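Search this site Go

Food Service Operations 227
Unit 5: Handling Ready-to-Eat Food at the Point of Service
Course handout, Department of Hospitality Studies, Utport College
Instructor of record: Kilian Widmer

Scope of this unit

Unit 4 dealt with receiving, storage and cooking. The present unit begins where the cook's work ends and follows food from the pass to the guest. It covers ready-to-eat items only, meaning food that will receive no further cooking before it is eaten. Bread, pastries, cut fruit, cheese, salads, cold meats, biscuits and cakes all belong to this group, as do cooked dishes once they have been plated or placed on display.

Students should read this handout before the practical session and bring it with them. Terms printed in capitals at first use will be tested in the November examination.

5.1 Why the point of service is treated separately

Cooking is the main step at which harmful organisms are destroyed. Once it has been completed, whatever reaches the food afterward stays there. A tray of pastries touched by an unwashed hand receives no second chance in the oven. The same is true of a garnish laid on a finished plate.

Contamination at this stage is usually described under two headings. DIRECT CONTAMINATION occurs when the source touches the food, as when a server handles bread with bare fingers after clearing used plates. CROSS-CONTAMINATION occurs when something carries the material from one place to another. The carrier may be a cloth, a board, a utensil, a sleeve or a gloved hand. In written answers, students are expected to name the carrier and to state where it had been.

Allergens are handled under the same heading for the purposes of this course. A utensil moved from a nut cake to a plain cake transfers enough material to cause a serious reaction in a sensitive guest, and no amount of reheating will correct the fault. Allergen labeling is covered in full in Unit 7.

5.2 Hands

Hand washing remains the first control. The procedure taught in Unit 2 applies without change: wet, soap, rub all surfaces including the backs of the hands and the nails, rinse under running water, dry with a single-use towel, and close the tap with the towel where the tap is hand-operated.

Hands are washed on entering the service area and again after each of the following:

- clearing used plates, glasses or cutlery
- handling money or a card terminal
- touching the face, hair or a telephone
- handling waste or cleaning chemicals
- returning from a break
- removing gloves

Rings other than a plain band, bracelets and watches are removed before service. Cuts are covered with a colored waterproof dressing, and a glove is worn over the dressing. A student who is unwell must report to the supervisor before entering the service area and will be given other work.

5.3 Gloves

Gloves are widely misunderstood. A glove keeps the skin away from the food, but the outside of a glove collects material exactly as a hand does. The wearer also tends to feel less of what has been picked up, and so may go longer before changing. In a review of student practicals carried out by Eduard Havlíček of this department, the most frequent error recorded was the handling of a telephone while gloved, followed by a return to the food.

Gloves are put on over clean, dry hands. They are changed when torn, when soiled, when the task changes and after any interruption. They are never washed and reused. Students with a latex sensitivity should inform the instructor; the training kitchen stocks nitrile gloves in all sizes.

5.4 Choosing a method of handling

Bare-hand contact with ready-to-eat food is not permitted in the training restaurant. The acceptable methods are utensils, deli paper, and gloves. Where a suitable utensil exists, the utensil is preferred, and gloves are kept for tasks such as sandwich assembly for which a utensil would be awkward.

The choice of utensil depends on the food. The following guidance reflects practice in the training restaurant.

Soft or sticky items. Cream cakes, tarts and iced goods are lifted from beneath with a flat server. Pinching will mark the surface.

Loose items. Salads, cut fruit and grains are served with a spoon, or with a spoon and fork held together. The bowl of the spoon should be large enough that a normal portion can be served in two movements.

Firm individual items. Rolls, biscuits, slices of toast and similar pieces are taken with tongs. Light pressure is sufficient. A brittle piece should be approached from the sides and lifted straight up, and it should be set down fully before the tongs are opened.

Liquids. Ladles are sized to the portion stated on the recipe card. Handles must be longer than the vessel is deep, so that the ladle cannot slide beneath the surface.

Cheese. Each cheese has its own knife. Blue cheeses are placed at the end of the board and are cut last.

5.5 Position and storage of utensils during service

A utensil that is clean at the start of service can become a source of contamination within minutes if it is put down carelessly. Three positions are acceptable between uses: in the food with the handle above the rim of the container, on a clean dry rest that is changed during service, or in a clean holder with the handles upward. Standing utensils in a container of still water at room temperature is not acceptable, although the habit remains common in the trade.

Handles must not touch the food. When a handle has fallen into the dish, the utensil is replaced and the supervisor decides whether the dish is withdrawn. Utensils that have fallen to the floor go directly to the wash area. They are not wiped and returned.

At a self-service table, each dish has its own utensil, and a member of the service team is assigned to watch the table at all times. That person carries spare utensils and corrects any exchange between dishes. Guests should not be reprimanded. The utensil is simply replaced.

5.6 Care of tongs and other hinged or sprung utensils

Utensils with moving parts require more attention than plain ones. Food residue gathers at the joint, at the spring and along the line where one material meets another. Tongs with metal arms and silicone tips are suitable for use on coated trays and plastic platters, where bare metal edges would scratch. Their tips should be inspected at each wash. A split or lifting tip is a reason to discard the utensil. 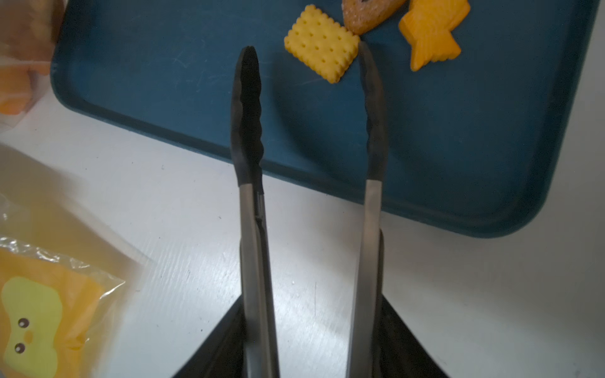
5.7 Cleaning schedule for service utensils

All service utensils are washed after each service whether or not they have been used. Items that have stood uncovered on a service table are treated as used.

The order of work is as follows:

1. Scrape or rinse away visible residue.
2. Open hinged utensils fully and release any locking ring.
3. Brush joints and seams with a small nylon brush kept for this purpose.
4. Load into the machine with the working ends separated. Nested spoons and closed tongs do not wash properly.
5. Allow to air dry on the rack. Cloths are not used.
6. Inspect under good light, and return any item that is not clean to step 1.
7. Store in a closed drawer or covered bin, with all handles facing the same way.

The person completing the work signs the sheet posted beside the dish machine. Unsigned sheets will be counted as work not done when practical marks are assigned.

5.8 Trays, platters and surfaces

Display trays are selected for the food they will carry. The surface must be smooth, free of cracks and able to withstand the dish machine. Trays with deep scratches are withdrawn. Dark trays show crumbs readily and should be tidied more often during service, while pale foods stand out well against them.

Trays are not topped up. When stock on display runs low, a fresh tray is brought from the kitchen and the remaining pieces are either served first or discarded according to the time marked on the label. Adding new food to old makes it impossible to know how long any piece has been on display.

Tables and counters are cleaned and then sanitized before trays are set down. The sanitizer must remain on the surface for the contact time given on its label. Wiping it away early defeats its purpose.

5.9 Case for discussion

The Fadton Hotel holds an afternoon reception. The self-service table offers plain biscuits, almond biscuits, cut melon and a cheese board. One server, assigned to watch the table, is called to the bar for several minutes. On returning, the server finds the almond biscuit tongs resting across the plain biscuits and a cheese knife standing in the melon. A guest asks whether the plain biscuits contain nuts.

Prepare written answers to the following points for the seminar:

- Identify each carrier and each food that may have been affected.
- State what the server should tell the guest, in plain words.
- State which items must be withdrawn and which may remain.
- Suggest a change to the layout of the table that would make the same fault less likely.
- Explain who should have approved the server's absence from the table.

Answers should not exceed two pages. Teams may discuss the case together, but each student submits separate work.

Further reading

Tóth, Serving Cold Food Safely, chapters 2 and 7. Copies are held at the reserve desk.
Department of Hospitality Studies, Training Restaurant Manual, section on closing duties.
Unit 7 handout, Allergens and Menu Labeling, to be distributed after the practical.

Students who require this handout in large print should apply to the department office in the Gerkari Building.

Last updated: November
Contact the department | Copyright Utport College, Department of Hospitality Studies | Back to top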